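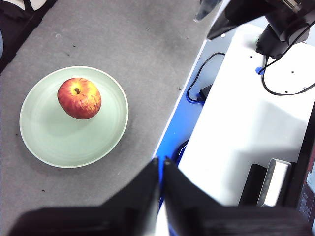
The Elms of Pidham, by Evangelia Michailidis
Vurnuletti Press, paperback, 22 maps
Reviewed by Chidubem Balogun

Most books about the American elm treat the whole country and the whole story of Dutch elm disease. This one covers a single town. Evangelia Michailidis worked through the street department's ledgers, the letters in the Rallis family papers, and a box of survey cards that had been filed under sewers. From those she has put together a record of where Pidham's elms stood, who planted them, and when they came down.

The book has three parts. The first covers the planting years. The town paid for some of the trees, but a good share were dug from the river bottom by homeowners and set out along the curb with no plan at all. Michailidis prints the letters of complaint that followed. People wanted to know why the neighbor's tree was on their side of the walk. One man on Plelon Avenue wrote to the town every February asking for the same limb to be cut.

The second part is about the disease and is the best section of the book. The first sick tree in the ledgers was marked in chalk, and the clerk left a blank where the cause should go. After that the entries come faster and get shorter. Michailidis does not dress this up. She gives the streets in the order they were cleared, with the crew's notes, and explains how the beetles and the fungus work together in plain terms that a high school student could follow. She is also fair to the people in charge, who had little money and were getting advice that changed from one season to the next.

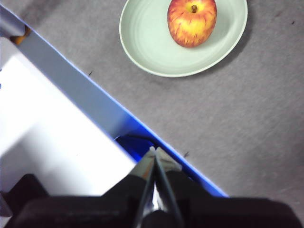
Local History and Natural Sciences Department, Pidham Public Library

The third part deals with what was planted afterward and what is still alive. It is thinner than the rest. The chapter on replacement trees spends too long on Norway maples and says little about the disease-resistant elms that have gone in behind the middle school. I would have liked to hear more from Stavros Bakalis, who ran the tree crew for years and is quoted only twice. Both quotes are good.

An appendix lists 79 elms that could still be matched to a survey card, with the street, the trunk width on the card, and the date of removal where one is known. A reader who grew up in town will probably turn to this first. I found my grandmother's block in it. The trunk widths are in inches throughout, but the method of measuring changed partway through the survey and the note saying so is buried in the back. Read that note before comparing one tree with another.

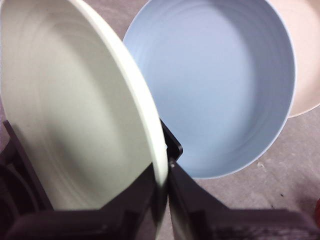

Maps and printing

The maps were drawn by Antigoni Spanos and are clear and easy to use. Each one covers a few blocks, with a solid dot for a standing tree and an open dot for one that was removed. The map for the mill district runs into the fold and you have to press the book flat to read the street names. The binding on my copy held up to this, with some creasing along the spine.

The type is a comfortable size. The index is good for people and streets and poor for subjects. "Spraying" is missing from it, although the topic takes up most of a chapter. Endnotes are numbered by chapter, with no page headers to show which chapter you are in, so keep a finger in the table of contents.

Who it is for

Anyone who lives in Pidham or nearby will get something out of it. So will people working on a tree history of their own town, since the introduction explains which kinds of records were useful and which were a waste of time. Readers looking for help with a sick elm in the yard should get a different book, as there is no advice on treatment.

The department has 3 copies. Two can be borrowed and one stays in the reading room with the survey cards.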